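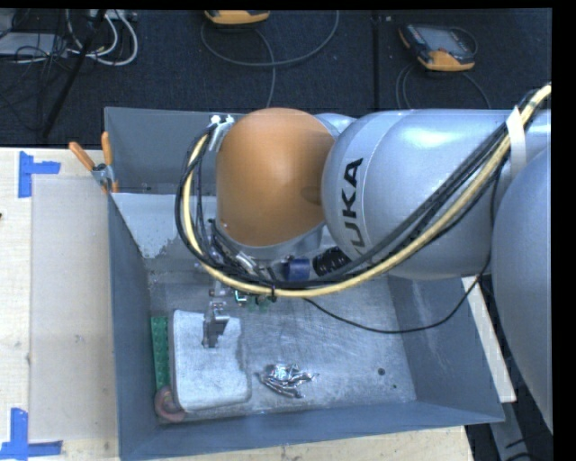 Workshop > Storage > Open Bins

Keeping an Open Metal Bin in Good Order

Published 4 June 2021 by Beryl Mottram, Nenel Household and Workshop Advice

An open metal bin on a tabletop is among the most useful pieces of storage in a small workshop. It is also among the first to be neglected. The following guidance is issued to members who keep a bin of this type on a wooden surface.

Protecting the tabletop

Pale wood marks easily. Lift the bin when moving it and do not drag it. A sheet of felt or thin cork, cut slightly smaller than the base, will prevent most scratches. Check the underside of the bin for burrs before setting it down, and remove any with a fine file.

Members working over carpet should vacuum beneath the table at the end of each session. Small screws disappear quickly into a dark pile. A magnet wrapped in a cloth, passed slowly over the area, will recover the steel ones.

Filling the bin

Place heavy items in first and keep them flat on the base. Blocks and boxed parts should lie on their widest face. Leave enough space beside each item for it to be grasped from both sides. A bin packed to the rim must be emptied before anything at the bottom can be used.

Light-colored items are easily found against gray metal. Gray and silver parts are not, and should be kept in a shallow tray or a clear bag. The Gredeck tray, sold in a set of 5, has been satisfactory in our own workroom.

Cleaning

Empty the bin completely every 90 days. Wipe the inside with a cloth dampened in warm water and mild soap, paying attention to the corners, and dry it at once. Abrasive pads should not be used on painted or coated metal. If rust has appeared, rub it back lightly, wipe away the dust and apply a thin coat of suitable metal paint. Allow the paint to cure fully before refilling.

Comments

Folke Hägglund
I use an old place mat under mine. It has lasted nine years and the table is still fine.

Ulla Haugen
Does the cork need to be glued down? Mine creeps toward the edge.

Beryl Mottram
Glue is not required. Two short strips of double-sided tape on the base of the bin will hold it.

Teodor Nyberg
The magnet found four screws and an earring.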